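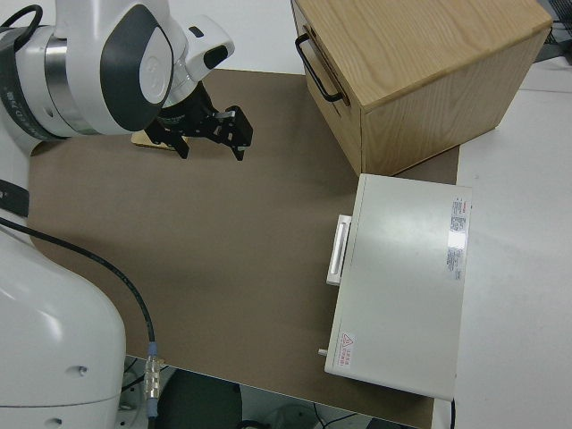

April 2, 2022

Cell 2, Susville bench. Entry on gripper service and new zero, with notes for the person who takes the cell after me.

Reason for the work: since the last software update the gripper was closing with an offset. When I commanded fully closed, the controller reported closed, but a strip of paper could still be pulled out between the fingers. With the small parts it was no problem. With the drawer handle it was a problem, because the fingers slipped along the metal and the drawer opened only part of the way. The counter in the Orik controller shows 1,958 cycles from the last zero, so it was time for it anyway.

Setup as it is now. Arm on the left side of the table, brown mat in front of it, wooden drawer box at the far right corner of the mat, the white device with the bar handle nearer to the operator. I did not move the box or the device for this service. Their positions are taught in the program "Dallell", and if somebody shifts one of them even a little, all approach points must be checked again. I know this from June of last year, when I lost one full afternoon for it.

What I did, in order:

Moved the arm to the service pose, gripper down over the mat, fingers open. Put the controller in hold. Waited until the status went from "active" to "hold" before my hands went near. The change takes a few seconds and it is easy to be impatient.

Took off the right finger first (the wide one). One screw. It was not loose, but it came off with less force than I expected, so I do not think it was tightened to the value in our sheet. Cleaned the contact surface with alcohol and a cloth without lint. There was a thin gray film on it, probably from the handle. The pale tip of this finger is worn a little at the inner corner. I can feel it with the nail but I can not measure it well. I left it on. There is one spare tip in the drawer of the tool cart and I would like to keep it until the tip really needs changing.

Left finger: same cleaning, no wear that I could feel. This one takes less load because of its shape.

Mounted both fingers again. Tightened by hand, then with the small torque driver, then closed the gripper slowly with the jog function and looked from the front side if the fingers meet parallel. First try they did not meet parallel. The right finger was sitting on a small piece of lint, after all my talk about cloth without lint. Took it off, cleaned again, mounted again. Second try was good.

New zero. The procedure in the Orik manual says to close without any part, wait for the force value to become stable, then store. I did this three times and compared. The first stored value was different from the other two, and the other two were equal. I think the first closing presses the fingers into their seats. So my proposal: always close and open a few times before storing zero. I will add this to the sheet.

Speed during all of this was 60. Please do not do the zero at normal speed. The force value jumps and you can store a wrong number without noticing.

Paper test after the new zero: strip holds at both ends of the fingers and in the middle. I tore the strip before I could pull it out.

Drawer test. Ran only the drawer part of the program, first slow, then at 200, which is our usual speed for this part. Slow: the drawer opened fully each time. At 200: it opened fully on all runs except one, where the gripper came to the handle a little too high and closed partly on the edge of the front panel. No damage, but I stopped the cell and looked at the approach point. The height in the program was 61 and in my old printed list it is 60. I do not know who changed it or if it was me. I put it back to 60 and repeated. After this no more bad approach. I did not do enough runs to be sure. The next person should watch the drawer part with a hand near the stop button for the first half hour.

Wooden strip. The flat piece of wood under the gripper is my height reference, I place it there when I check the Z position with fingers down. It must be taken away before the normal program starts, because the first move goes low over this area. I wrote it on the start card also.

Cables. I do not like the loose cable on the mat, the black one with the metal connector that goes over the front edge. It is the cable for the external force sensor, which we do not use in this program. The connector hangs, and a chair or a knee can catch it. For now I will put the protection cap on it and fix it with a soft tie to the table leg, but not too tight, because the base needs some freedom when the arm is turned completely to the left. Better solution would be to unplug it and keep it in the cabinet. I ask for opinions. If I hear nothing I will unplug it at the next service.

Cable loop behind the arm, upper side: checked by hand over the full length I can reach. No cuts, no hard places. The loop touches the housing when joint 4 goes to its limit, but it slides and does not pull. Same as before.

White device: only wiped the top with a dry cloth. The warning sticker and the label on top must stay readable, so no solvent there. The small knob on its side turns normally. I did not open or switch on the device. Its test is a separate page in the folder.

Mat: still flat, no curled corners. It would be good to mark the corners on the table with thin tape, so we can see quickly if it has moved. I did not find the tape today. Demissie, our supplier for the small materials, has it in white and in gray. Gray please, white on a white table helps no one.

Open points:
- torque value for the finger screws: our sheet and the Orik manual do not agree. I used the manual.
- height of the handle approach, 60 or 61. Compare with the backup of the program before anybody touches it again.
- order two finger tips, same material as now
- gray tape
- decision about the sensor cable
- add the "close and open first" step to the zero sheet

Time for the whole service, with the lint mistake included: a bit more than two hours. Without it I think one and a half.

State when I left: fingers mounted, new zero stored, a copy of the parameters saved in the Susville folder under today's date. Controller in hold, not switched off. Wooden strip back on its hook next to the cabinet. Start card updated.

Added later, same day: ran the full Dallell program one time at slow speed with the device handle included. The grip on the bar handle is good. When the fingers open after it, there is a small click that I did not hear in the morning. It comes from the gripper and not from the handle, I listened from both sides. It does not change the force curve. Please write here if you hear it also, and at which opening width.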